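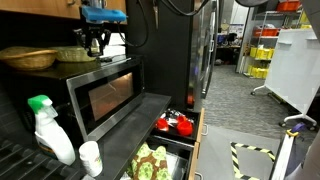

*Figure 3. The gripper over the kitchen counter, with both drawers open.*

## 4. Equipment and budget

Our project needed a second set of gripper fingers, spare cables and enough household items to fill the kitchen. The department allowed us £960 for the year, less 25 per cent held back for repairs until March. We planned the spending in the first term and changed the plan twice.

### 4.1 Gripper fingers

We asked two suppliers for prices. Mideck quoted £96 a pair with delivery in one week. Callirska quoted £60 a pair, but only if we ordered three pairs, and delivery was from abroad. We chose Mideck for the first pair. A broken finger stops all testing, and the longer wait would have cost us most of a month.

Looking back, we should have ordered two pairs at once. Postage was charged on each order.

### 4.2 Kitchen items

The microwave and fridge were already in the lab, so they are not in our budget. Cups, baskets, an oven mitt and drawer contents came to £40. We bought cheap items on purpose and kept the receipts together under one heading.

Red cups were the best value. They show up well against the clutter in the top drawer and can be replaced from any supermarket. Paper cups were listed as a consumable.

### 4.3 Floor marking

Hazard tape and the grey mat were not in the first plan. They were added after the safety review and paid for from the money set aside for storage. The orange and yellow bins on the wire shelves had enough room for our parts.

### 4.4 Still to decide

- Whether to hire the Morikawa wrist sensor for the last term or do without it
- Whether the Usdale campus lab will share the cost of spare cables
- A second oven mitt in a plain colour, for comparison with the patterned one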